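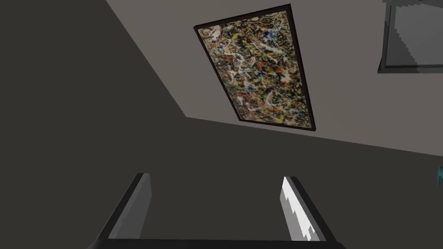 3.2 Sheet matching and colour states

The Dinik collection holds 2263 loose atlas sheets, most of them removed from their bindings before acquisition. Sheets were matched to parent atlases by plate number, neat-line dimensions and the wording of the imprint. Where the imprint had been trimmed, the Celier checklist was used in its November revision.

A match was accepted when both neat-line measurements fell within 8 mm of the reference copy, an allowance that covers paper shrinkage across the grain. On this basis 1393 sheets were assigned to a single edition. Roughly 300 more fit two or more editions of the same atlas and were catalogued at title level only.

Hand colour was recorded separately – outline, wash or full – and was not used as evidence of edition. Cuevas and Bradesus copies of the same plate differ in the colouring of township boundaries although the engraved lines are identical, and later recolouring for the framing trade cannot be ruled out.

Figure 1. Framed abstract painting in drip style, computer rendering.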